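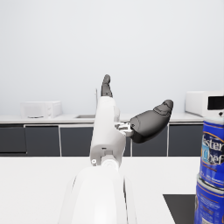 Kitchen counter, with the hand in front.

Subject: Re: [household-money] Huvinance grocery numbers, and should we recommend it

On Mar 10, 2021, Selamawit Dinsa wrote:

> Hi all,
>
> I've been using the Huvinance grocery tracker and I think it belongs on our handout. You scan your receipts, it builds a price history for what you buy, and it tells you which store in town has the better price on each item. Their site says the average household saved $1,119 in a year. They surveyed 2,000 users to get that.
>
> My own bill is down since I started. I've moved most of the pantry shopping from Ackroyd to Likex because the app kept flagging it, and it really does seem cheaper for cans and dry goods.
>
> It's free for the basic version. Could we put it in the section with the coupon sites? I'm happy to write the paragraph.
>
> Selamawit

Selamawit, thanks for writing this up. I'm glad your bill is down and I don't doubt it. I do doubt the rest, and since the handout goes out with the group's name on it I'd like to say why before we add anything.

Start with the $1,119. It's a very exact number for something that came out of a survey. I went looking for how they got it and found a single page that repeats the claim in bigger type, plus a footnote saying "based on self-reported results from active users." So the people answering were people still using the app. Anyone who tried it for a week, found it no help and deleted it was never asked. If you asked everyone still going to a gym in March whether the gym works, you'd get a pretty good number too.

Then there's "saved." Saved compared to what? Compared to last year's bill? Compared to the highest price in town for the same basket? I suspect it's the second, because that's what the app shows on my screen when I scan a receipt. It takes whatever I paid, finds the worst price it knows, and calls the gap my savings. I bought rice at Likex, where I always buy rice, and it congratulated me. I hadn't changed a thing. By that measure I've been saving money for years without noticing, and my bank account hasn't noticed either.

I'd be a lot more interested if they said what people spent in total before and after. They have the receipts. They could work that out. They don't publish it.

My bigger complaint is with the price comparison itself. I ran it for two months, which I admit isn't long, and I kept my paper receipts next to it in the old shoebox. Things I ran into:

It matched store-brand tomatoes at Ackroyd with a name brand at Likex and told me Ackroyd was the bargain. Well, yes. The Likex store brand was cheaper than both, but it hadn't seen a receipt for that one, so as far as it was concerned the thing didn't exist.

It had a price for coffee at Ackroyd that was a sale price from before I signed up. I drove over there for it. My fault for driving, but the app didn't show how old the price was unless you tapped through to a second screen.

It ignores the loyalty card discount at Likex when the discount is printed at the bottom of the receipt in one lump. That makes Likex look more expensive than it is. In your case it might mean you're doing even better than it says, so this isn't all one-sided.

And produce is hopeless. One store sells peppers by the pound and the other sells them each. The app puts them side by side as if they were the same thing.

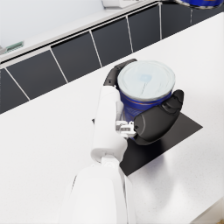
Package size is the one I'd put in front of the group, app or no app. Food makers have been quietly trimming what's inside while leaving the price and the look of the thing alone, and a tracker that records "beans, one can" will tell you the price held steady when you're paying more for every bite. The trouble is that your eyes and hands are no better at it than the app. Look at the can up there on the white countertop, with the two black fingers closed around it: you see a cylinder, you see a rim, and you'd be guessing at the net weight. I guess wrong all the time in the aisle. I was sure the chickpeas at Ackroyd and the chickpeas at Likex came in the same size, and they don't. The only thing that settles it is the small print on the label or the unit price on the shelf tag, and even shelf tags will switch from ounces to pounds halfway down the same shelf, so bring the calculator on your phone.

I asked Huvinance support whether the app reads net weight. The answer was that it "uses product data where available." I asked how often it was available and got a link to the page about inviting friends.

That brings up what the free version is for. I read the privacy terms, all of them, with a cup of tea. You give them every receipt, which means they know where you shop, when you shop, what medicine you pick up at the same register, and whether there's a baby in the house. The terms say they can share "aggregated insights with retail partners." They don't name the partners. If one of our two stores is a partner, I'd want to know that before taking the app's word on which one is cheaper. Maybe neither of them is. I couldn't find out, and I did try.

Some people on this list won't mind that trade, and that's up to them. But a person who picks up our handout at the front desk is likely to think somebody here checked. I don't want us to be the reason they signed up.

Now, about your own bill. You say it's down since you started using the app. You also told us at the last meeting that your son moved out and that you'd begun planning meals on paper before shopping. I'd put my money on the meal planning and the missing teenager! I could be wrong. If you feel like testing it, do the planning and skip the app for a month, and see where the total lands. I'd honestly like to hear either way, and if it comes out in the app's favor I'll say so on the list.

What I'd put on the handout instead is dull. Keep a page in a notebook for the stuff you buy every week. Write the store, the price, the size and the date. Work out the price per ounce once, when you get home, and again if the label looks different. After a while you'll know your own prices by heart for the things that matter, and the rest of the cart is small change. It costs nothing, it doesn't send anything to anyone, and you can see how old each price is because you wrote it down yourself. Mine also has a column for "was it any good," which no app has offered me yet.

I know the answer to this is that people won't keep a notebook. Maybe they won't. But I've watched people not scan receipts as well, and the app is no use at all if you skip a week — it just fills the hole with old prices.

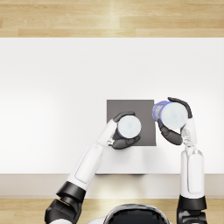 Household Money Group | Adult Programs | Cutgate Public Library

A few loose ends while I'm at it.

The coupon section of the handout needs a look in any case. One of the sites listed there now asks for a card number before it shows you anything. I'd take it off. I haven't used the others lately, so if anyone has, please reply with what you found and not just that you like it.

On Ackroyd against Likex, I'm not ready to say either one is cheaper overall. From my own notebook, Likex wins on dry goods, as Selamawit says, and Ackroyd wins on milk, eggs and most frozen vegetables. Meat goes back and forth. But that's my list and my household, and if you eat differently you'll get a different answer. I'd sooner print the method than a winner, because the winner will be out of date before we've used up the paper.

Somebody asked off-list whether warehouse clubs are worth the fee. Same question back to you: compared to what? If you live alone and throw out half the giant bag of spinach, then no. If you split things with a neighbor, maybe. I'd need to see the receipts, and I mean that as a real offer. Bring them to the next meeting with the names blacked out and we can go through them at the table.

And Selamawit, if you do still want to write the paragraph, I'd be fine with one that says what the app does, that the savings figure comes from its own users, that old prices hang around, and that it collects your receipts. If people read all that and still want it, good luck to them. What I'd vote against is the $1,119 appearing anywhere on our paper.

One last thing on that number. I wrote to ask if I could see the survey questions. I'll forward the reply if one comes.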